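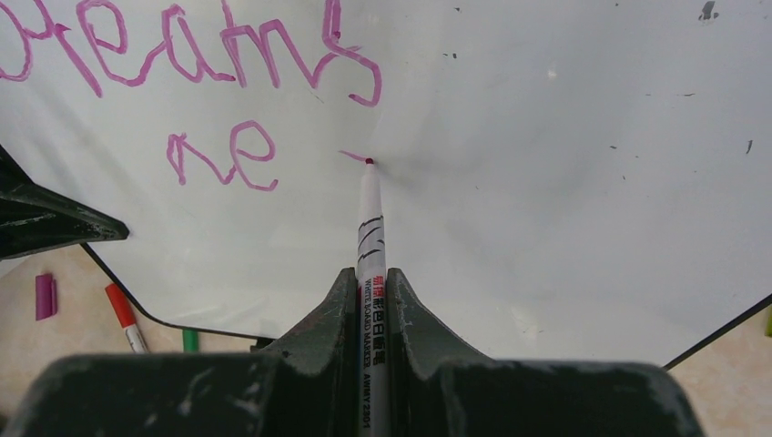
Pradlow Stand-Up Weeder, Long Handle

The Pradlow is a manual weeder for taprooted and crown-forming weeds in lawns, beds and gravel paths. It lifts dandelion, dock, plantain and young thistle with the root attached when the soil is damp enough to release it. It is not suited to creeping weeds such as ground ivy or bindweed, which regrow from fragments left in the soil.

Head and tines
The head carries four forged steel tines on a closing cam. Tine length is 6 inches. Stepping on the foot bar drives the tines down around the root; tilting the handle back closes them and breaks the root free. A slide on the handle ejects the plug.

Handle
Straight-grained ash, oiled at the factory. Re-oil once a year with raw linseed oil. The ferrule is fixed with two bolts, so a broken handle can be replaced without drilling.

Soil conditions
Works best a day after rain. In dry clay the tines may stop short and snap the root near the surface. Water the spot first, or wait. In loose sand the plug tends to fall apart before ejection.
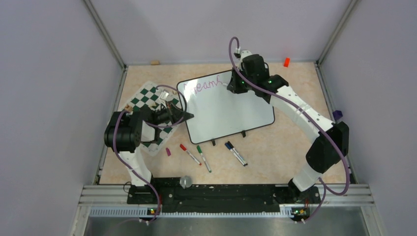
Holes left by the tool should be filled the same day with screened compost and overseeded if they are in turf. An open hole is a good seedbed for whatever is shedding nearby. A single dandelion head can carry up to 300 seeds, so pull before the flowers close.

Care
Knock soil off the cam after use. Put one drop of light oil on the pivot each month in season. Store dry, head up.

Parts
Replacement tines (set of four), cam spring, ejector slide and handle are stocked by Ormsby. Tines are fitted with an 11 mm wrench, not included. Spring kits ship again in January.

Fitting notes by Waltraud Kettler. For bulk orders from parks and grounds crews, contact Sizwe Cele at the Ormsby trade desk.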